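Teaching a Robot When to Let Go

I've dropped a lot of things in my life, so I felt a certain kinship with the robot arm at Zeker, a small lab tucked behind a tile showroom in Truvitska. It had dropped a sponge on my foot before I'd even found a place to put my coat!

I was there to see a method the team calls Sirau. The idea is easy enough to follow, even for me. Most robots that learn by copying people get trained on the good tries, the clean ones where the cup goes where it should. Sirau keeps the bad tries too. Every fumble gets a mark at the moment things started going wrong, and the robot learns to notice when it's drifting toward one of those moments and back off (open up, lift a little, come in again).

The team recorded 878 tries in all, and 324 of them were flops. Until last September those flops would have gone straight in the trash, which made me wince when I heard it, knowing how long each one takes to set up. Now they're the part everyone wants to talk about.

I got a turn at guiding the arm myself. You'd think closing two metal fingers on something would be simple, but you're judging depth and angle and speed all at once, and my hands wanted to rush. I added several flops to the pile. They were very polite about it.
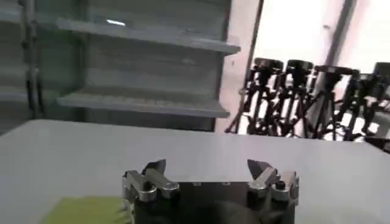

What I liked best was watching it hesitate. It would come down toward a block, stop, rise a bit and try from another side, like someone looking for the end of the tape on a roll. In the last round of 40 test grabs, the robot trained the new way missed 4. The older version, trained only on the clean tries, did noticeably worse, and it tended to carry on with its fingers closed on nothing.

There's plenty it can't do yet. Soft things are still trouble, and shiny ones confuse it. The next job is a bag of oranges, and I've asked to come back for that one, in sturdier shoes.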